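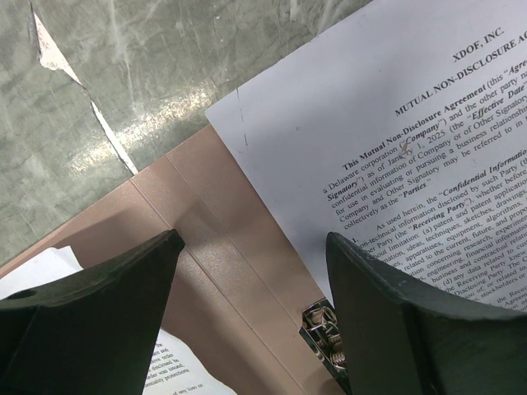

How to Set Up a Paper Folder for Your Agreements

I love a good paper folder! If you sign a lot of NDAs, a plain tan one with a metal clip will change how your desk feels by Friday.

What you need

One folder per company
A pencil
Sticky tabs
A sheet of plain paper for the index

Step 1. Read the top of page one. The title, the parties and the effective date are usually all in the first paragraph, so you have everything for your label right there. A mutual NDA goes in the same folder as a one-way one, just mark it "mutual" on the index.

Step 2. Label the tab in pencil, company name first, then the year. I have Deltton, Orlandini and Pretar in one drawer and can grab any of them in seconds (so satisfying).

Step 3. Put the pages in order and tap the stack on the desk until the edges line up. Check the page numbers now, especially the signature page!

Step 4. Open the clip, slide the stack all the way in and let it close gently. Newest agreement on top.

Step 5. Write the index line: company, type, effective date, end date. My Stundham folder runs to 19 lines and I still find things on the first try.

Tip: leave the staples out. Clipped pages lie flatter and go through the scanner beautifully.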